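Ticket 1680
Subject: Bench tidy-up stalls when tools are lying close together
Site: Drornham workshop
Reported by: Troels Frandsen
Priority: 4
Status: Open

Tuesday, 08:40
Left the arm to clear the bench on its own overnight. The job is to put screwdrivers in the tray, cables and cords in the clear bin, and leave closed cases alone. It stopped partway with "no valid grasp" and sat there until I came in. Nothing damaged. Restarted from the Zuvitz panel and it stopped again at the same step.

Tuesday, 09:15 (support)
Thanks Troels. Please send the log and say which item it was going for. Has the bench layout changed since June?

Tuesday, 10:05
Log attached. Layout is the same but there is more on the bench than there was in June. It was going for a screwdriver that lay alongside another one. On its own a screwdriver is no trouble. With two side by side it closes on both, feels the wrong width and lets go. It does this 2 times and then gives up. Grip force is at the default, 1000 on the panel.

Tuesday, 11:30 (support)
The width check is doing what it should. Don't raise the force. Try Settings > Approach > Nudge first, which pushes the nearest item aside before closing.

Tuesday, 14:20
Nudge is on. Better with the screwdrivers. Two other things for the list:

Clear plastic. It doesn't always find the near wall of a clear bin and comes in low.

Cords. It will lift one end and count the job as done with the rest still trailing. A person would gather it up without thinking.

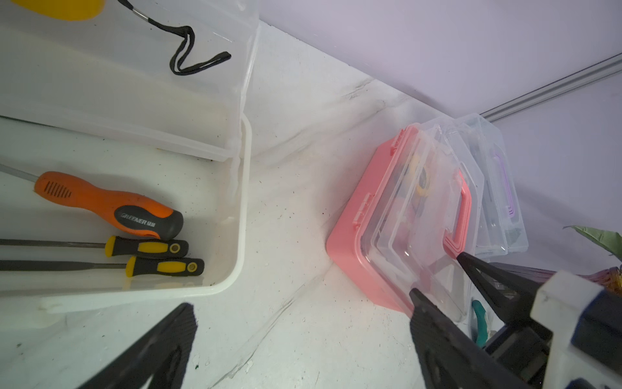 Eskildsen in the office wants to know if we can stop paying for the evening tidy. My answer for now is no. It does the dull half of the work well enough, but someone still has to come round after it - and that person could have done the lot in the same time. I'd say the same about a kitchen drawer at home.

Tuesday, 15:45 (support)
Understood. Clear plastic is a known fault and is with the vision team at Rernov. Until that's fixed, put a strip of coloured tape along the rim of each clear bin. The cord problem has been logged as a separate request.

Tuesday, 16:10
Will tape the bins tonight and run it again with Nudge on. Please keep this open.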